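How to flatten and fold a large-check cloth

Written by Charito Mercado for the Florndale household skills pages
Last updated February 24, 2023

A cloth with large black and white squares is easier to fold accurately than a plain one, provided it is flat before the first fold is made. The squares act as a built-in ruler. If the cloth is still bunched at one end, the lines of the check bend and the ruler is no use.

Black and white check cloth on the tabletop, partly bunched.

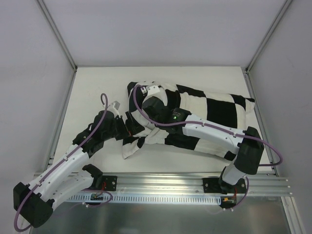
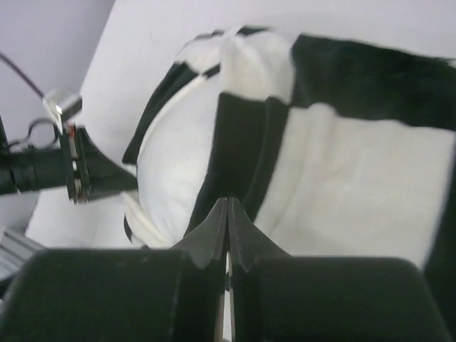
What you need

A clear, hard tabletop larger than the cloth on all sides. White or off-white is a good colour, although pale cloth edges are harder to pick out against it. A soft clothes brush is optional. No iron is required for this method.

Step 1. Find a corner

Do not start in the middle of the pile. Run a hand along the outside of the cloth until you reach a corner, then pull it gently away from the bulk. Corners tend to fold under themselves, so check that you are holding a true corner and have not picked up the peak of a fold. A true corner has two finished edges meeting at it.

Step 2. Free the adjacent corner

Keep the first corner still under one palm. Follow the nearest edge with the other hand to the next corner and draw it out until that edge is straight. Stop as soon as the slack is gone. Pulling past that point stretches the weave on the diagonal, and the squares will come out as diamonds.

Step 3. Open the bunched side

Pinch the top layer only, between finger and thumb, close to where a black square meets a white one. Lift it 3 cm clear of the table and carry it outward, away from the flat part. Set it down and pinch again further along. Short moves work better than one long drag, which carries the lower layers with it.

If a black square shows as two narrow strips with a crease between them, there is a fold running through it. Open that fold before going on.

Step 4. Smooth from the centre

Place both palms flat at the centre and push toward the edges. Work along the lines of the check first, then across them. Avoid circular strokes. Soft or slightly fuzzy fabric will grip the table a little – lift the edge and let it drop to release it.

Step 5. Check the lines

Look along the table at a low angle. Each boundary between black and white should run straight from edge to edge. A bend marks a fold or trapped slack underneath, so return to Step 4 for that section.

Step 6. Fold

Bring one edge over to meet the opposite edge, matching corner to corner. On a cloth with an even number of squares, the first fold falls on a colour boundary. With an odd number it falls through the middle of a row, and should be set by the edges alone. Press the fold down with the side of the hand, turn the cloth a quarter turn and repeat.

Storage

Lay folded cloths flat, no more than 12 to a shelf. Refold along different lines when a cloth has been stored since December or longer – permanent creases form along the old ones, and they show most on the black squares.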